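**Re: Sealing a honed stone island — penetrating sealer or nothing?**

**mallee_grout** wrote:

Benchtop went in during September. Dark grey with white marbling, honed finish, sold to us by Fisham as "marble look natural stone", which tells me nothing. The installer left a bottle of Masson penetrating sealer and said two coats. The Atus care sheet that came with the slab says one coat, then buff, and no second coat unless water still darkens the surface. I'd like to know which to follow before I put anything on it.

**kerf200** wrote:

Follow the care sheet. Before that, do a water test. Put a teaspoon of water on the bare stone, cover it with a glass, leave it 19 minutes or whatever you have patience for, and wipe. If there is a dark patch, the stone is taking water and will take sealer. If there is no patch, the sealer will sit on top and dry to a haze, and you will be removing it with solvent.

Test in more than one spot. White veining is often denser than the grey field and the two can behave differently.

**mallee_grout** wrote:

Tested near the sink cutout and in the middle. Near the sink it darkened within a couple of minutes. The middle took longer and the mark was faint. The veins did not change colour at all. Same colouring as ours here:

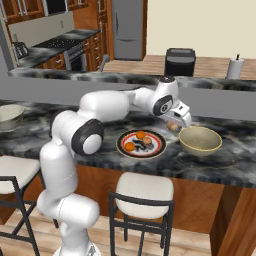
kerf200 has the test right but I would not go by colour change alone. Some polished and honed slabs leave the factory with resin in them, and a resined slab will show patchy darkening like you describe. One thin coat, wiped off completely inside the time on the label, is the most I'd put on. — foltetti_fan

**kerf200** wrote:

Agree on the thin coat. Disagree that resin explains the sink area. A cut edge is not the same as a face, and water gets in from the side. I'd do the cutout edge with two coats and the face with one.

**foltetti_fan** wrote:

Edge, yes. I read it as the face near the sink. If it's the face, then something has been cleaned off there, possibly by whoever did the silicone. Acetone or metho on a rag will do it.

**mallee_grout** wrote:

It was the face, a hand's width back from the edge. There was silicone residue there and the installer did wipe it with something. I didn't see what.

**slabside** wrote:

Going to be the dissenter. I have had unsealed stone for years and the maintenance is nil. Sealers do not stop etching. If it's a calcite stone, lemon juice will mark it with or without the Masson. All you are buying is time to wipe up oil. Put a drop of vinegar on an offcut and look for fizz. If it fizzes, learn to live with the marks or buy a different benchtop.

**kerf200** wrote:

Time to wipe up oil is worth having. Oil stains in a honed grey stone go dark and stay dark unless you poultice them. Etching and staining are separate problems, and he asked about staining.

**slabside** wrote:

He asked "sealer or nothing". It's in the thread title.

**mallee_grout** wrote:

Did the vinegar test on the sink offcut. Slow fizz on the white, nothing I could see on the grey. So at least part of it is calcite. The Foltetti stone soap I'd bought is pH neutral according to the label, so I'll keep that and bin the spray cleaner.

Plan is one coat on the face, two on the cutout edge, wiped off at 2 minutes and buffed dry. Any objection to doing the whole island in one go? It's a big surface for that wipe time.

**foltetti_fan** wrote:

Do it in sections, up to an arm's reach each, and overlap slightly. Use 100% cotton rags and change them often. Keep the room under 25 if you can, because the carrier flashes off too fast in the heat and leaves streaks.

**kerf200** wrote:

Sections is right. Leave it overnight before you repeat the water test, and leave the soap off it until then.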